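Mesa Feditz blanca y cubo plegable Droster: mi opinión tras cuatro meses

Voy rápido que tengo la tarde liada. Compré las dos cosas juntas, la mesa para el cuarto de los trastos y el cubo para dejar de tener piezas sueltas por toda la casa. 563 en total con el envío y una lámpara que al final devolví.

La mesa

Tablero blanco, mate. Eso me gusta, no refleja el flexo de noche. Montaje: 42 minutos yo sola, con las instrucciones en un papel minúsculo. Faltaba una arandela, la pedí a Privomberg (la tienda) y llegó en un sobre sin nota ni nada. Bien.

No baila. He tenido encima una máquina de coser vieja y ni se mueve. El canto de atrás recto, se pega bien a la pared.

Lo malo, el blanco. Se marca todo. Paso el trapo por la mañana y a las seis ya hay manchas otra vez. El polvillo gris es lo peor, si lijas algo o vacías un cajón se queda ahí en el tablero y canta muchísimo. Con bayeta humeda sale, con papel de cocina lo único que haces es arrastrarlo.

El cubo

Amarillo chillón, mucho más de lo que esperaba. Tela por fuera, malla blanca por dentro con unas cintas también blancas. Plegado cabe detrás de la puerta. Lo tengo encima de la mesa, en la esquina, y voy echando ahí lo que sobra. Las cosas pequeñas se van al fondo y hay que meter la mano a ciegas, eso sí. Antes tenía uno de Górecki, más bajito, más cómodo para buscar pero se volcaba cada dos por tres.

Así está el tablero con el uso, con sus marcas y su polvo, y el cubo al fondo:
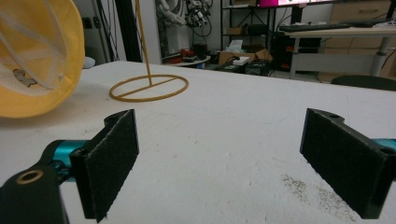 ¿Lo volveria a comprar?

El cubo sí, en otro color si lo sacan. La mesa también, pero en gris. Si vas a trabajar con cosas que sueltan polvo ni te plantees el blanco. Nota: mesa un 7, cubo un 8. Envío lento, por cierto, y el repartidor no sube sin ascensor.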